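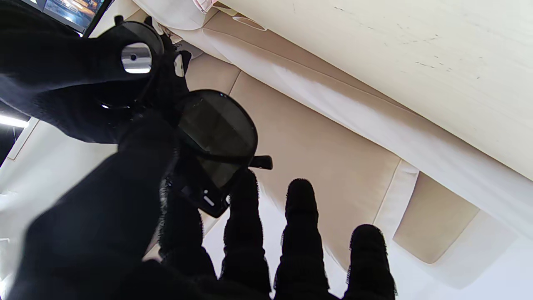 Sunglasses in hand, held tilted and upside down. Small, slippery and all curves.

Brannigan Robotics Club - Everyday Things Gallery

Welcome, everybody, and thank you for stopping by our little corner of the club site! We meet in the afternoons, once classes let out, and this term 19 students signed up, our biggest group yet. The project they voted for is called Plinum, and the idea behind it is a simple one: get a pair of robot arms to deal with the kind of stuff that lives on tables and couches in every home in town. Wooden blocks are fine, and we stacked plenty of them in the fall, but the students were itching to try things that bend, slide and flop, and I can't say I blamed them.

The club runs on a budget of 2,000 dollars for the year (bake sale included, and what a bake sale it was), so the objects we practice with are ordinary ones that families were kind enough to send in. The students keep a log of every try, good or bad, and as of this update the log stands at 837 entries. If you have never seen a roomful of ninth graders argue over what counts as a clean grasp, you are missing out. The glasses made for one of the longest arguments of the term - should you go for the frame, the hinge or the temple arm? Two students wrote up a full page each and we put both in the binder.
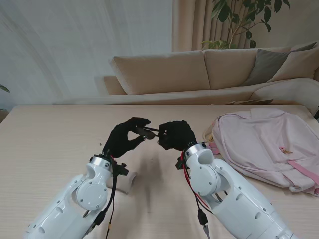 Two hands and one thin dark stick between them, over the table with the pink backpack.

Two-handed work is where the group has put most of its hours. Each hand has to know where the other one is, and when the thing between them is as thin as this, a small error at the wrist becomes a big one at the fingertips. The older students worked out a way of talking each other through it, one calling left and one calling right, and it has a rhythm to it that I have come to enjoy hearing from across the room. Their notes on timing fill 47 pages now and are still growing - please ask to see them at the open house, they will be so pleased.

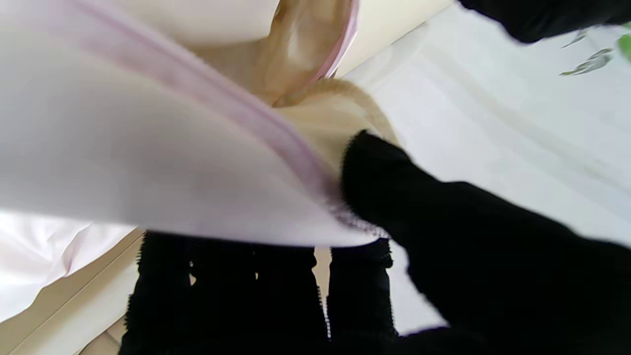

Black fingertips up against pale cloth and a bit of beige knit.

Fabric is the chapter the students call Diltano, after a password somebody made up in the first week and the rest of them refused to let go of. Cloth never sits the same way twice, and a seam that was easy to find on one try has wandered off by the next. They have been learning to look for edges first (a hem, a line of piping, anything with a color to it) and to move slowly once they get there. I will admit I have gone home and folded my own towels with a good deal more respect.
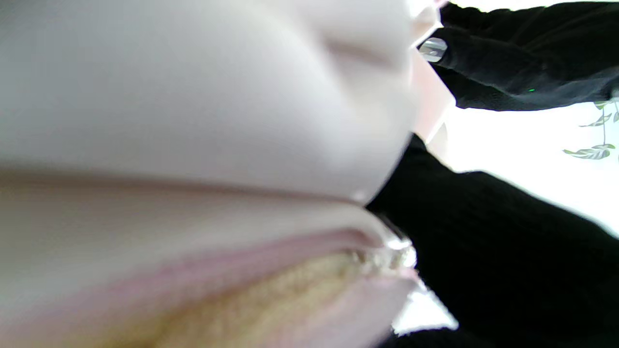 Soft Things, Close Up

Two gripper fingers at the right of something white and soft, with a pink edging and a fuzzy yellow lining peeking out underneath. The students love these close views for their notebooks, and they spend a long time over them with a pencil, marking where they think the fingers ought to go next.

More pictures will go up in August, after the summer session. If your family has soft or floppy things to spare, the donation bin is just inside the club room door, and we are especially short on mittens and hats.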